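Who Gets the Game Ball? What I Learned From Three Seasons of Casurlow Relief Pitching
Final project report, Sports History and Statistics
7 Apr 2023
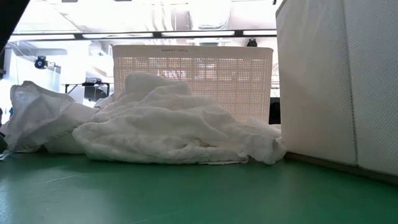

I picked this topic because I used to keep the scorebook for a summer league team, and the thing that always bugged me was the save. If you've never kept score, a save goes to the reliever who finishes a win under certain conditions, like coming in with a lead of three runs or less and pitching at least an inning. So a guy can give up two runs in the ninth, nearly lose the whole thing, and still get a save. Meanwhile the pitcher who got out of a bases-loaded jam in the seventh gets a pat on the back (and maybe a hold, if your league keeps holds, and ours didn't).

My question was pretty simple. If you handed out a relief award for the Casurlow League using saves, and then handed it out again using some other method, would the same people win?

Where the numbers came from

The Casurlow League is a wood-bat summer league, mostly college players, and it wraps up in August with a short playoff. I got the scorebooks for 3 seasons, starting with the year Reltside joined. They're paper books, and the handwriting in the second one is rough! I typed every relief appearance into a spreadsheet myself. I thought this would take a weekend and it took most of February.

Two games from the last season are missing completely. Both were Reltside home games, and I asked around but never found them. I left them out and didn't try to guess.

I set a minimum of 39 outs for the season, or thirteen innings. My first draft had no minimum and the top of the list was full of people who had pitched one clean inning and gone home.

My method

I wanted something I could explain to my dad in one breath. Every time a reliever came in, I wrote down the score, the inning, the outs, and who was on base. Then I gave the spot a pressure grade: low, medium or high. Tie game or one-run game in the seventh or later with somebody on base was high. Up by six was low, no matter what inning it was. After that I gave the pitcher credit for each out, with more credit for outs in the high spots, and took some away for each run that scored, including inherited runners.

The inherited runners part matters a lot. In normal stats those runs get charged to the pitcher who put them on base, so a reliever can let all of them score and his ERA looks beautiful. I split the blame down the middle. My teacher asked why half, and I don't have a great answer. It felt fair. I tried it at one third too and the order at the top stayed the same.

What I found

In the first season the saves leader also came out on top in my system, so no drama there. He was just good.

The second season is the fun one. The saves leader pitched for Tumedex (the teams are mostly named for their sponsors) and he dropped all the way to sixth. Nearly every save he had came with a two or three run lead and the bases empty. The new winner was a lefty from Reltside with a single save all summer, who kept getting called in with runners on in the sixth and seventh. I remember watching him and thinking he was okay. I was wrong, he was terrific.

In the third season the top spot changed again but only barely, and with those two Reltside games missing I wouldn't bet my lunch on it.

Problems

The pressure grades are my own opinion. I also didn't adjust for ballparks, and one of the fields in this league has a right field fence you could practically reach over. Errors were a headache too. Our scorers were parents and players who weren't in the lineup that night, so a hit in one book could be an error in another. I know for sure I changed my mind on a few of those as a scorekeeper myself.

And thirteen innings is tiny. One bad night can wreck a reliever's whole summer on paper.

What I'd do next

I'd like to ask the league to start tracking holds and inherited runners scored, with a line for it at the bottom of the scoresheet. I made a sample sheet and it's stapled to the back of the printed copy of this report. I'd also like to run the same method on the starters who got moved to relief for the playoffs, but that needs the playoff books, and I only have those for the first two seasons.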